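Print this post | E-mail this post

Regrouting the back hallway

Posted in July by Américo Salgado

The hallway between the kitchen and the back door has needed new grout since we moved to Rellwood. I finally did it, and it took 2 weekends where I had planned on one afternoon.

The tile itself is fine. It was put down by the people before us and only a couple of pieces sound hollow when you tap them. The grout was another matter. It had gone powdery along the door side, and every time I swept I got a little line of sand in the dustpan. My neighbor on Rustlow Street had the same thing and left it until the tiles started to rock, so I didn't want to wait.

I got one quote first. The man was polite, looked at the floor for a few minutes and said 3800 dollars, which included pulling up the whole lot and starting over. I thanked him and went to the hardware store.

Getting the old grout out is the whole job. I started with a hand saw, the kind with a gritty blade, and after an hour I had cleared less than a yard and my wrist hurt. Then I borrowed an oscillating tool and that went much faster, though you have to keep it straight or it will nick the tile. I nicked three. The dust gets everywhere. I hung a sheet over the kitchen doorway and still found dust in the silverware drawer.
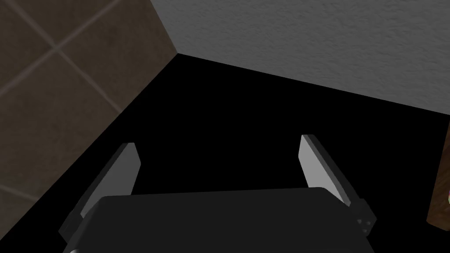

Color was the part we argued over at home. Dark grout hides dirt, but in a narrow hallway it makes the floor look heavy. We went one shade lighter than what was there before. It dries paler than it looks in the bucket, so make a small test patch and leave it overnight before you decide.

Mix less than you think you need. My first batch was far too big and half of it went stiff before I could use it. After that I mixed enough for a few feet at a time, pushed it in with the float held at an angle, and went back over it with a damp sponge. Wring the sponge out hard. I had it too wet at first and washed some of the joints low, so those had to be done again.

The haze comes off with a dry towel the next morning. Mine took two passes.

All told I spent around 80 dollars, and 69 of that was grout, sealer and a decent float. The rest was sponges and a bucket. I kept the leftover powder in a jar in the garage with the color name written on the lid - the last owner didn't do that and I wish he had.

I still have to seal it. The bag says to wait three days and I would like to give it a full week, so for now we are all going out by the front door.

Contact | Copyright Américo Salgado | Back to top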